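Home | Project | Data | Results | FAQ | Contact

Stutix cloth handling study – frequently asked questions
By the Stutix project team, April
Last updated: April

What is the study trying to find out?

We want to know if a robot can learn to handle cloth from demonstrations that people give with a hand-held gripper. The usual way is teleoperation, where a person drives the robot arm through the whole task. Teleoperation works, but it is slow, and it ties up the robot for every minute of recording.

How many demonstrations did you collect?

There are 728 in the full set. After checking, we kept 521 for training. The rest were dropped for tracking loss, a missed grasp at the start, or a recording that stopped before the cloth was released.

Why cloth?

A rigid object keeps its shape when you pick it up. A shirt doesn't, and two attempts from the same starting heap can look very different after one pull. We wanted a task where copying a fixed path would fail.

What does one demonstration cover?

One garment or towel, from the first pinch to the final release. The person picks a fold, lifts or drags it, lets go, and repeats until the item is flat. We ask people to move at a normal pace and to let go fully between grasps – half-open jaws are hard for the model to read.

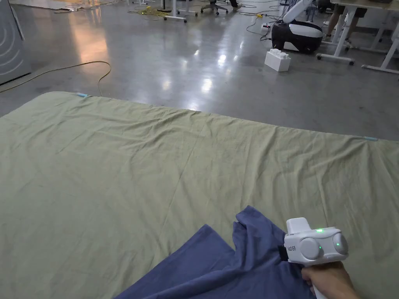 Between demonstrations the item is picked up and dropped again from waist height. We do not arrange it by hand, as early trials showed that people tend to set up easy starts without meaning to.

Does the policy see the person's hand?

The training images are masked over the area where the hand and handle show. Without the mask, the policy did noticeably worse on the arm, where no hand is present.

What is Andico?

Andico is our name for the step that turns gripper motion into arm motion. It smooths the path, removes pauses, and rejects any motion the arm could not reach. It runs after recording, so the person giving the demonstration doesn't have to think about joint limits.

How was the policy tested?

We used 7 items that were not in the training set and ran each one from 3 kinds of starting heap. A run counted as a success if the item ended flat with no corner tucked under. A run also ended if the arm made no useful contact for a full minute.

What still goes wrong?

Mostly double layers. The gripper takes both layers of a shirt when it needs only the top one, and the item folds over itself. Dark cloth is also harder, as the folds show less contrast.

Is the data available?

The training set is on the Data page under the name Plaltlow. The dropped recordings are in a separate folder called Pellegrini, with a short note on why each was left out – please don't mix the two when comparing results.

Can I use a different gripper?

Yes, but the jaw opening has to be measured again and entered in the settings file before Andico will run.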